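Why Doesn't a Stand Fall Over?

Take a walk around your home and see how many tall, thin things you can find standing up all by themselves. You might find a floor lamp in the living room, or a coat stand by the front door, or one of those paper towel holders in the kitchen (the kind with a stick up the middle). There may be a fan, or a little stand that holds up a banana bunch so the bananas don't get bruised. Maybe your music teacher has a stand for sheet music, and maybe your grandma has one for her hats!

Now, have you ever tried to make a pencil stand up on its end? Go on and try it, I'll wait. If you have a very flat pencil and a very steady hand you may get it to stay for a moment, but then somebody walks past or sneezes or shuts a door, and over it goes. And yet the coat stand by the door is much taller than your pencil, and it has heavy coats hanging all over it, and it stays put all winter long. So what does the coat stand have that your pencil doesn't?

It has a foot. The grown-up word for it is a base, and the base is the wide part at the bottom that sits on the floor or the table. The long part that goes up is called the pole. Nearly every stand in the world is made of those two parts, a base and a pole, and then something at the top to do the job, like a bulb or a hook or a shelf.

Stand on one foot

You can learn a lot about stands with your own body. First stand up with your feet close together, so close that your ankles touch, and lean a little bit to one side. Wobbly, isn't it? You have to stop leaning very soon or else put a hand out. Now move your feet wide apart, wider than your shoulders, and lean to the side again just as far. Much easier! You are just as tall (well, nearly), and you weigh exactly what you weighed before, but now there is more room between your feet.

Here is what is going on. Your whole body has one spot where we can pretend all your weight is gathered up. It's somewhere near your belly button when you are standing up straight, and scientists call it your center of gravity. Picture a string hanging straight down from that spot with a little stone tied on the end. As long as the stone is hanging over the space between your feet, you stay up. Lean so far that the stone is hanging outside your feet, and down you go, unless you are quick and take a step.

A stand can't take a step, poor thing. That's why it needs a good wide base from the very beginning. When you bump a lamp and it rocks and then settles back again, the pretend stone swung out toward the edge of the base but didn't go past it. When you bump it harder and it crashes, the stone went past. (And then you have to go and tell somebody about the lamp, and I'm sorry, science can't help you with that part.)

Why are so many bases round?

A base can be any shape you like. Some are square, some are shaped like stars, and plenty of coat stands have 3 or more legs that curl out like the feet of a big bird. But once you start looking, you'll find that a great many bases are round, like plates.

Think about pushing a stand that has a square base. If you push it toward a corner, the base reaches out quite far that way and holds on well. If you push it toward the middle of a flat side, the edge is closer, and the stand will tip more easily. A round base doesn't have corners or sides, so it reaches out the same distance in every direction. It doesn't matter which way the cat comes running from.

A round base is also friendly to bare toes and table tops, and you can turn the stand around to face another way without the base sticking out somewhere new. Cúc Ninh, who runs our Saturday-morning style workshop at the Mistdale craft room, likes to hand out round lids and square lids together and let everybody find this out by pushing, and I must say it's a much noisier way to learn it than reading, but it does stick in your head.

The heavy part goes at the bottom

There is one more trick, and it's a sneaky one because you can't always see it. A lot of bases are heavier than they look. Some have a metal plate tucked underneath, and some are filled with sand or even water, like the base of a big garden umbrella. All that weight down low pulls the center of gravity down low too, and a low center of gravity is very hard to push out past the edge.

The next time a grown-up moves a floor lamp, ask if you can feel (with help, please, and with the lamp unplugged!) which end is heavier. I would bet you a cookie it's the bottom.

Look at the middle of a base

Lots of people look at the top of a stand, because that's where the interesting things are. I like to look at the bottom, right where the pole goes in. That spot has to work very hard. Every time the pole gets a bump, all the pushing travels down and tugs at the place where the two parts meet. So the people who make stands will often build that place up a little, like a low hill with the pole growing out of the top.
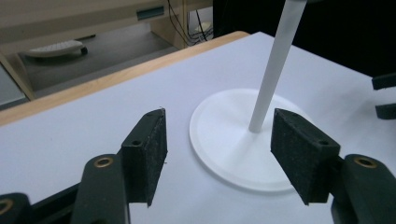
Chiến Đồng wrote to us that his kitchen towel stand used to tip every time he tore off a sheet, and that he fixed it by gluing a flat stone underneath the base, and would we please tell children to let the glue dry overnight because he didn't, the first time.

Thank you, Chiến, we will! Let the glue dry overnight, everybody.

A plain white stand like this one is a nice thing to practice looking at. There's a wide round base with a thin raised rim going all the way around the edge, and the middle rises up gently to meet the pole. It's a bit like a very flat hat. When you find a stand at home, put your finger on the rim (if it has one) and slide it slowly in toward the pole, and feel whether it goes uphill.

Make your own stand

You will need a drinking straw, a lump of modeling clay about as big as a walnut, some cardboard, a round cup to draw around, scissors, and 20 paper clips.

Draw around the cup on your cardboard and cut out the circle. Press the clay onto the middle and shape it into a little hill. Push the straw into the top of the hill until it stands up straight by itself, then squeeze the clay snugly all around it.

Now bend 2 of the paper clips into hooks and hang them over the top of the straw, one on each side. Hang the other clips from the hooks, first one side and then the other, and watch what happens. When you've had a good look, take them all off and hang them on one side only. Does your stand begin to lean? Does it fall?

If it falls, try a bigger circle of cardboard. Or leave the circle as it is and press more clay on the bottom. Or cut the straw in half so that the clips hang lower down. Change just one thing at a time, or you won't know which change did the helping.

Then see if you can make a tall stand that holds all the clips on one side. It's harder than it sounds, and you may need to go back and ask for some more clay.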